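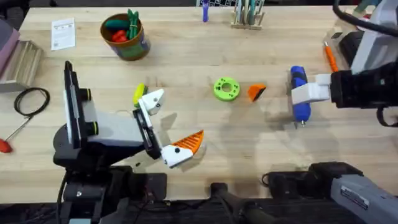

Drundwood Cattle Club — Members' Board

Pasture and Feed > Minerals

Thread: Etus fly mineral, is anybody really seeing a difference?

lowgate_angus
Original post

I need somebody to talk me into or out of this before I spend the money. I run 25 pairs on grass, mostly black, a few baldies. The feed store has been pushing the Etus mineral with the fly control in it for as long as I can remember, and this spring they have a sign on the pallet that says it "pays for itself in weaning weight." It doesn't say whose weaning weight, or compared to what.

I understand how it's supposed to work. The cow eats it, it passes through, and the horn fly larvae don't make it out of the manure pat. Fine. I believe the chemistry. What I don't believe is the sign.

My concerns:

My cows don't eat mineral evenly. I have old girls who camp at the feeder and others I've never seen touch it. If half the herd isn't getting a dose, half the pats are raising flies.

My neighbor to the south doesn't treat for anything. His cows stand on the other side of four strands of barbed wire from mine, and I don't think flies respect a property line.

The price per bag is a good bit over the plain mineral I buy now, and I'd have to start before fly season and keep going until frost.

So has anybody got numbers from their own place? I don't want the brochure. I've read the brochure.

prairie_hank
Reply

Used it three summers. Quit. My cows looked the same to me with it as they did without it. I went back to plain mineral and a back rubber hung in the gate to the water, and I can't tell you the flies are any worse. Can't tell you they're any better either, but the difference in the feed bill I can tell you to the penny.

hilltop_simm
Reply

Hank, did you ever count flies or are you just going by looks? I'm not picking a fight. I hear "looked the same to me" a lot, from people who love a product and people who hate it, and it's worth about the same both ways.

prairie_hank
Reply

Going by looks. I've been looking at cows for a long time.

hilltop_simm
Reply

So have I, and I still guess wrong on body condition when I check myself against the chute scale. Flies are harder. They move to the belly when it's hot. You drive by at noon and see clean backs and think you've got it whipped, then you go out early and the same cow has a gray patch of them over the shoulder.

lowgate_angus
Reply

That's fair, and it's the same problem I have with the sign. If the store can't tell me how they got the number and Hank can't tell me how he got his, I'm still standing in the aisle with my wallet out.

I called Etus. I got a nice enough person who told me results vary with intake, start date, stocking rate, weather and "fly pressure from adjoining herds." By the time you take out everything that varies I'm not sure what's left to sell.

mudcreek
Reply

To be fair to them that's a straight answer. Would you have liked it better if they told you it works every time?

lowgate_angus
Reply

I'd have liked the sign better if it said what the phone said.

mudcreek
Reply

Here's my experience, take it or leave it. I feed it and I like it. But I'm off by myself. My closest neighbor with cattle is across the river and over the ridge. I start before I see the first fly, and I move the feeder every time I move the cows. I also weigh what I put out and write it on the shop wall, so I know they're eating close to the tag rate as a group. I can't tell you about any one cow. Nobody feeding free choice can.

Most of the people I know who say it doesn't work started in June when the flies were already bad. It won't kill a fly that's already on the cow. That's on the tag if you read it.

redbarn_south
Reply

Every product that fails gets "you didn't use it right." I heard that one about the Cidum tags too. Put them in too early, put them in too late, left them in too long, should have put one in each ear, should have switched chemical families. At some point if it takes a perfect operator then it isn't a very good product for the rest of us.

mudcreek
Reply

Starting on time isn't perfect operating. You'd start a vaccination program on time.

redbarn_south
Reply

I would, and I can also get a titer run if I want to know whether the vaccine did anything. What do I run on a mineral?

hilltop_simm
Reply

You count flies. Which nobody wants to do. I'm going to ask the moderator to let me put up how I do it, this comes up every spring and we have the same argument.
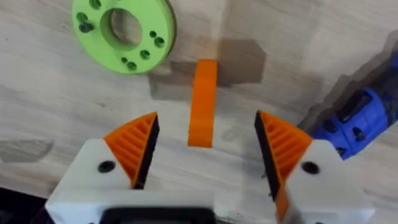 Pinned from this thread: How I count horn flies (hilltop_simm)

Do it early, before the heat, while they're still on the back and sides. Same time of day every time or the numbers don't mean anything.

Pick your cows ahead of time and write down the ear tags. If you choose them in the pasture you'll choose the ones with flies. I always did until I caught myself.

Count one side only. Use binoculars if they won't stand for you. For a heavy load, count a patch the size of your hand and multiply it out. You won't be exact and you don't have to be.

Leave the bulls out. They carry more and they'll throw your average.

Write down the weather. A week of hot and dry will knock flies down all by itself, and whatever you bought that week will get the credit.

Keep the sheet in the truck. Mine lived in the house for a while and got filled in from memory, so that year is no good to me.

Comments on pinned post

prairie_hank
That's a lot of trouble to go to for a fly.

redbarn_south
I like the weather line. A man could sell colored water in a dry July and get testimonials.

back to main thread

lowgate_angus
Reply

All right, I've been thinking about how to do this so it would convince me, and I'm hard to convince. I've got 2 pastures that are close to a match. Same kind of grass, same kind of water, both have a little timber to get under. I could split the herd, put the Etus in one and the same base mineral without the fly control in the other, and count the way hilltop says.

The trouble is they touch. There's one fence between them. If the flies on the untreated side drift over, the treated side looks worse than it should, and then mudcreek gets to tell me it wasn't a fair test. And he'd be right.

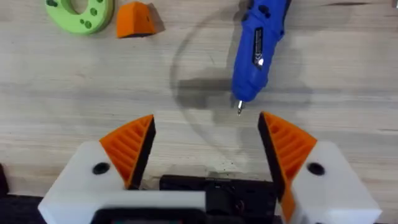 I could use the Rivadeneira lease for one of the groups, which would put some real distance between them, but it's wetter ground and the cows spend the whole afternoon in the draw. Then redbarn gets to tell me I measured the draw. And he'd be right too. I'm starting to see why people just go by looks.

The other thing is weights. I'd love to compare weaning weights, but with a herd my size, cut in half, one late calf or one poor milker moves the average more than any fly ever will. I don't think I can learn anything from the scale in one season. I could maybe learn something from the fly counts. So that's what I'd be testing, the flies, and the sign about weaning weight would still be just a sign.

mudcreek
Reply

Do it on the touching pastures and count anyway. If you see a difference even with drift, you've learned something. If you don't see one, you've learned it doesn't do enough for you where you live, and that was your question to start with. You were never asking if it works on my place.

hilltop_simm
Reply

Agree with mudcreek. Only thing I'd add is switch the sides next year if you have the patience. One pasture might just be a fly pasture.

prairie_hank
Reply

Two years of counting flies to decide on a bag of mineral. I'll sell you my old back rubber right now and throw in the chain.

lowgate_angus
Reply

What are you charging it with, Hank? And do they use it if you don't force them through it?

prairie_hank
Reply

Diesel and whatever the store has for concentrate that year, mixed like the label says. No, they won't use it unless they have to. That's why it's in the gate to the water. I had it in the open by the salt one year and the only thing that rubbed on it was the bull, and he tore it down.

redbarn_south
Reply

See, that I believe. He told us the time it failed.

creek_and_clover
Reply

Long time reader, I don't post much. We bought the Cidum tags and the Etus mineral the same year and had the best fly year we ever had. So which one was it? My husband says the tags, I say the mineral, and it was dry besides. We've kept buying both now for no better reason than we're scared to drop the wrong one. I expect both companies are happy with that arrangement.

lowgate_angus
Reply

That might be the most useful post in the thread. That's exactly where I don't want to end up.

Here's where I've landed for now. I bought enough of the fly mineral for the east side and put plain out on the west. Tagged the feeders so I don't mix them up when I'm in a hurry. Picked my count cows off the list at the kitchen table, 2 of them turned out to be the wildest things I own, but I'm leaving them on the list. No ear tags, no pour-on, no rubber on either side unless it gets bad enough that I'm being unkind to the cattle, and if it does I'll treat both groups the same day and say so here.

I'm not expecting much. If the counts come in the same I'm going to take the sheet to the feed store and ask them to hang it next to the sign. 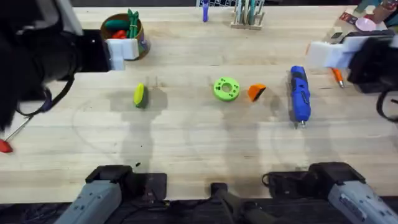 mudcreek
And if they come in different?

lowgate_angus
Then I'll buy it again and complain about the price like everybody else. I'd still want to see it switched around the next year before I'd say it out loud at the sale barn.

redbarn_south
Put the bad counts up too. All of them, even the mornings you think you did it wrong. I've seen too many of these where we get the first count and the last count and the middle went missing.

lowgate_angus
Will do. First count goes up as soon as there's a fly to count. Nothing on them this morning on either side, for whatever that's worth.

prairie_hank
Nothing on mine either and I'm not feeding it.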